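4. Evaluation of the Tivex Handheld Collection Kit

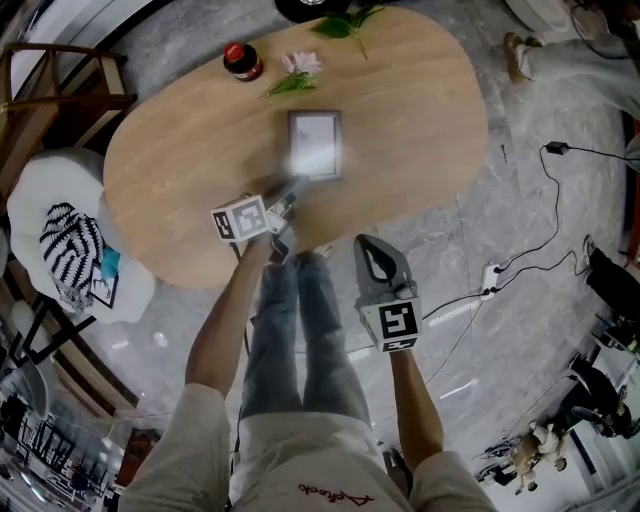
Does the Tivex kit record hand motion well enough to train a tabletop policy without any robot time? Only for slow, single-object moves in the middle of the workspace; once the wearer reaches low, turns a wrist sharply or works with both hands close together, the recorded paths need more cleaning than the vendor's material suggests.

Figure 4. Tabletop session with the Tivex kit, as recorded from the head-mounted view. The wearer holds one gripper in each hand, each with a white marker cube attached. The left gripper is extended over an oval wooden table toward a small picture frame lying flat; a glass jar with a red lid, a pink flower and a sprig of leaves are also on the table.

4.1 What is being sold

Tivex sells the kit as a complete route from household demonstration to trained policy. The package we bought holds two hand-held grippers, the marker cubes that mount on them, a head camera, a charging case and a one-year license to the Sastis processing service. The grippers carry no motors. The wearer opens and closes the jaws by hand, the head camera watches the cubes, and Sastis returns a six-degree-of-freedom path for each hand together with an estimate of jaw opening. The price at the time of purchase was 1895 dollars, with processing billed separately after the first 600 episodes.

The vendor makes three claims that can be tested. The first is that a new wearer can be recording useful data within an hour. The second is that the processed paths need no manual review. The third, and the one that matters most for a buyer, is that a policy trained on kit data alone will match one trained on the same amount of teleoperated data. We took the first claim as broadly fair and spent little time on it. The other two are the subject of this section.

We had no help from Tivex beyond the ordinary support address, and we paid list price. Earlier write-ups of the kit, including the one most often linked from the product page, were done with loaned hardware and with tasks chosen by the vendor. That does not make their numbers wrong, but the tasks in question (stacking cups, moving blocks between trays) sit squarely in the part of the workspace where any marker-based system does well.

4.2 Sessions

All sessions were recorded in furnished rooms with the lighting left as we found it. We did not clear furniture away or lay matting over hard floors. Wearers were told the task in one sentence and were free to sit or stand. The objects were ordinary small items, many of them flat, thin or shiny, and they were set down without a template.

The tabletop task asks the wearer to pick up a small picture frame lying flat, stand it upright and place a second item next to it. We picked it for two reasons. A thin object flat on a table forces the jaws down to the surface, where small height errors show up at once. And standing it up requires a wrist turn that rotates the cube with respect to the head camera, which is where we expected tracking to suffer. A glossy item also gives the vision model something harder than a matte block: in Figure 4 a patch of glare lies across the lower half of the picture frame, and a policy has to find the edge regardless.

In total we kept 608 episodes. An episode was kept if the wearer completed the task and both grippers had been switched on throughout. We did not drop episodes for poor tracking, as the vendor's own guide advises. Dropping them makes the average path look better and hides the very thing a buyer needs to know. Processing went through Sastis with default settings, and we did not send any episode a second time.

4.3 Tracking

The default settings return a smooth path for nearly every episode, and this is the first problem. When a cube cannot be seen well, Sastis fills the gap from the motion on either side of it. The filled stretch is not marked in the standard export. A buyer who opens the viewer sees an unbroken line and has no ready way to know which parts were measured and which were guessed. The flag does exist. We found it in the long-form export, which has to be requested for each batch and which the quick-start guide does not mention.

With the flag in hand the pattern was plain. Tracking held up well when a gripper was out in front of the wearer with the cube facing the camera. It was much weaker for a hand hanging at the side. This may sound harmless, as a resting hand is doing no work, but the start of most two-handed moves is a hand coming up from rest. In our recordings that opening stretch was often filled in, and the filled path tended to cut the corner, arriving over the table earlier and lower than the hand could have done. A robot arm replaying such a path would clip the table edge, and in our replay tests it did so often enough that we added a height check before every run.

Wrist turns were the second weak point. As the wearer rotates a gripper to stand an object up, one face of the cube leaves view and another enters. The hand-over between faces produced a small jump in the estimated angle. Smoothing hides the jump but spreads the error over the frames before and after it, just when the jaws are closing. Tivex support told us that this is expected and that users should "favor natural motions." We asked which natural motion stands an object upright without turning the wrist and were sent a link to the quick-start guide.

We also compared the kit with the Goel wrist-camera unit, which tracks from the hand itself and does not depend on a clear line from head to cube. The Goel unit is heavier, and wearers complained about it more. It also lost its position in rooms with plain walls, a failure we did not see with Tivex. On the wrist turn, though, it gave cleaner angles. Neither product was better across the board, and we would distrust a comparison that said so.

4.4 Training

We trained the same policy twice, once on kit episodes and once on an equal number of teleoperated episodes recorded on the target arm. Both runs used the Flomen training code with the settings it ships with. The kit-trained policy reached the picture frame reliably and then failed to get the jaws under its edge. The teleoperated policy was slower and less graceful in its approach but finished the task far more often. The claim that the two match is not supported by our results.

A fairer reading is that kit data teaches the approach and teaches it cheaply. When we mixed a small share of teleoperated episodes into the kit set, the gap narrowed a good deal. The vendor could make that case and it would be a good one. It would also mean telling buyers that they still need a robot, and the product page says in large type that they do not.

Removing the filled-in stretches before training helped as well. It cost us 2 days of work to write and check the filter, time that the phrase "no manual review" does not allow for. A lab with nobody able to write such a filter would be training on guessed motion without knowing it.

4.5 Limits of this evaluation

Our wearers were all adults of fairly similar height, and the angle between head and hand depends on the wearer's build. A shorter or taller group might see more or less occlusion. We tested one hardware revision, and Tivex released a firmware update in September, after our recordings were complete. The release notes mention "improved cube stability" with no further detail, and we have not been able to confirm what changed. We also used only one target arm. Some of the failures at the grasp may come from differences between its jaws and those of the hand-held grippers – a mismatch that the vendor describes as negligible and that we did not measure on its own.

4.6 Should a lab buy it?

The hardware is light, sturdy and easy to put on. For a group that wants many varied approach motions from real rooms and already has an arm for the final portion of the data, the price is reasonable. We would ask for the long-form export from the first batch on, and would not sign up for the paid processing tier until the filled stretches are marked by default. For a group hoping to skip the robot entirely, our results give no ground for the purchase.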